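Stories > Short Fiction > Workplace

The Memory Slot

6 min read 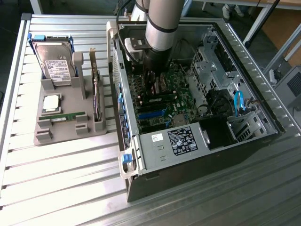
Antigoni Karras thought we should quit at 2,672 and go to the beach. She said it in the group thread, before coffee, and added that any arm that couldn't learn to seat a memory module from that many tries was never going to learn it from one more.

I typed back that the contract said otherwise, and then I deleted that and typed a thumbs up, because it was Monday and I'm a coward on Mondays.

So okay, the job. Madano paid us to run the arm by hand, all day, in and out of old desktop towers, and every run got saved so the learning people at Etora could feed it to their model. You hold the little controller, the arm does what your wrist does, and if you sneeze, well, now there's a sneeze in the data. Pick the part off the tray, put it in the computer, take it back out, put it on the tray. Memory, card, drive, processor. My favorite was the memory (everyone hates the memory!) and I had 1,589 good ones to my name, which I knew because the screen told me every single time I pressed save.

The trouble started with the bad ones.

Our rule sheet said a bad run got thrown away. Miss the slot, hit delete, start over. I'd been doing that since June without a thought in my head, and then Sólveig Þrastardóttir came over from Etora for the day and stood behind me with her arms crossed while I missed, deleted, missed, deleted, and finally got one in.

"What happened to those?" she asked.

"What happened to what?"

"The ones where you messed up and then fixed it."

I told her they were gone. She made a face like I'd told her I'd been throwing out the good part of the chicken. Then she explained that their model was great as long as everything went great, and the second a module went in a hair crooked it just kept pushing. It had never seen anybody back off. As far as it knew, people didn't make mistakes, they only ever did the thing.

I thought about that all through lunch. I'd spent months being very, very careful to show a machine a person I have never once been!

That afternoon she had me do it on purpose. Come in crooked, feel it catch, stop, lift, turn a little, try again. And wow, was I bad at it. You'd think a person could fumble on command, but as soon as I tried, my hands went smooth as butter. I did 13 in a row that slid right in. Stavros Spanos was laughing so hard at the next table that he ruined his own run, and Sólveig pointed at him and yelled, "Save it! Save it!" and he did.

What worked in the end was talking. She asked me about my mother's house in Mudgway, whether we'd sold it yet, and I started in on the roof and my brother and the guy who wanted to pay us in 2 installments, and somewhere in there the module caught. I backed it off without looking up from the story. Tilted it, felt for the notch, pressed. Kept talking. Did another one.

"That's the one," she said, real quiet, and I pressed save, and the number on the screen went up like it always did.

Antigoni messaged around five to ask if I was coming to the beach or what. I wrote that I'd be late. I still had the roof to get through, and I hadn't even told Sólveig what my brother said to the guy.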